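Reading time: 5 min

TX 214 Textile Care and Testing
Handout 6: Pile Fabrics, Absorbency and Laundering

1. Scope

This handout covers the structure of terry and microfiber toweling, the two absorbency tests used in the lab section, and the effect of laundering on both. Weave notation is assumed from Handout 3. Read Section 4 before the Proltarthorpe practical.

2. Construction

Terry is a warp pile fabric. Two warps are used: a ground warp held at high tension and a pile warp held at low tension. In three-pick terry, two picks are inserted a short distance from the fell of the cloth and the third is beaten up fully, carrying the other two with it. The ground warp stays straight. The pile warp buckles into loops. Loop height is set by the distance between the loose picks and the fell.

Microfiber toweling is usually knitted, with a polyester and polyamide filament that is split after knitting. Splitting produces wedge-shaped filaments with narrow channels between them. Most of the liquid is held in these channels. Polyester itself absorbs very little, so a microfiber cloth that was never properly split will smear liquid across a surface.

Mass per unit area is reported in grams per square meter (gsm). The reference bath towel for this course, coded Willems A, is a cotton terry of 600 gsm nominal. The measured value for the current lot, conditioned, is 592 gsm. Use the measured value in all calculations. Reports that use the nominal value will be returned.

3. Dimensions, hems and folding

Side edges on woven toweling are normally selvages, turned and lockstitched. End hems are cut edges and must be turned twice. Pile is omitted for a short length at each end so that the hem lies flat. Seams and hems shrink at a different rate from the pile area, and this difference is the usual cause of a wavy end after the first few washes.

Fold specimens lengthwise first, then crosswise. Record any distortion of the hem before folding, with the specimen relaxed. Do not measure length along a folded edge, as the outer layer takes a longer path than the inner layer and the reading will be short. 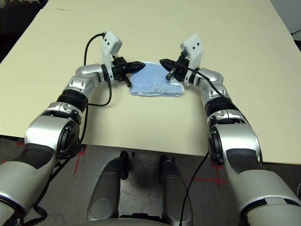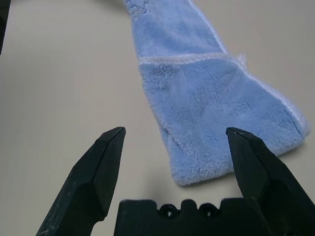
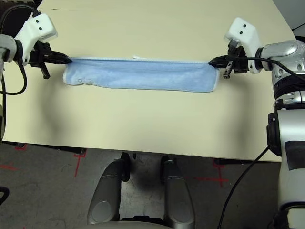 Light blue toweling on a pale tabletop.

4. Absorbency tests

4.1 Sink test. Cut a square specimen clear of hems and borders. Lay it flat on the surface of distilled water at room temperature and start the timer on contact. Stop when the whole specimen is below the surface. Run five specimens and report the mean and the range. A specimen still floating after 60 seconds is recorded as "60+" and left out of the mean.

4.2 Retention test. Weigh the conditioned specimen (W1). Immerse it for one minute, hang it by one corner for three minutes, and weigh again (W2). Retention in percent is:

R = 100 x (W2 - W1) / W1

Worked case: W1 = 5.92 g, W2 = 25.16 g. The gain is 19.24 g and R = 325 percent.

Retention and sink time are separate properties. A heavy terry with residual softener may hold a large mass of water and still take a long time to wet out. Report both.

5. Laundering effects

Cationic softeners deposit a fatty layer on the fiber. The layer improves hand and reduces static but slows wetting. On split microfiber it also fills the channels, and retention falls with repeated use.

Chlorine bleach attacks polyamide. It should not be used on microfiber blends.

High dryer heat can fuse or stiffen fine polyester filaments. Cotton terry tolerates a hotter cycle, but overdrying makes the loops brittle and increases lint. Use the low setting for microfiber and remove cotton while a trace of moisture remains.

Hard water leaves mineral deposits that make cotton pile stiff. The Fustedside laundry room has softened water; the Proltarthorpe lab does not. Enter the wash location on the data sheet.

6. For the practical

Bring the completed data sheet for specimens 1 to 39. Specimens are stored in the conditioning cabinet and must remain there for 24 hours before weighing. The cabinet is opened at 9:30 a.m.

Background reading: the Trura course reader, chapter on pile fabrics. The 1940 edition of the weaving manual on the reserve shelf has the clearest drawings of the terry beat-up, though its shrinkage tables are out of date.

Trura Textile Program | Contact: course office, Proltarthorpe building | Copyright Trura | Back to top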